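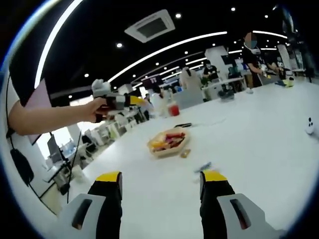 3rd June

Read the Nilwood annual report over breakfast, all 168 pages of it, and the toast went cold somewhere in the notes on fees. The fund grew by two per cent. The charges grew by rather more, a fact they have put in small grey type next to a large photograph of a lighthouse.

I moved part of my pension into Nilwood in May after months of dithering between it and Wusteck. Wusteck has of course done splendidly ever since. I looked it up twice before lunch, as one presses a bruise.

The big news, if you are the sort of person who thinks this is news, is that Nilwood has taken a stake in Robles, who own car parks and want to own more. I have been cross with Robles for years over a ticket machine that wouldn't take my coins. Now I suppose I am on the side of the machine. 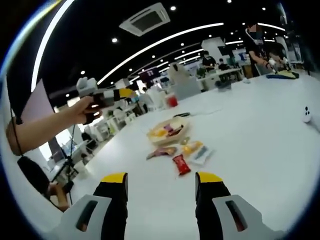

Snacks on the long white table.

Rang Cirkwood after lunch to ask whether I could switch back without paying the exit charge. Held for roughly half an hour – pan pipes – and was told that I could, provided I waited until next year, when the charge would be lower but still a charge. I said I would think about it. Put the report on the shelf with the last one, which I haven't finished either.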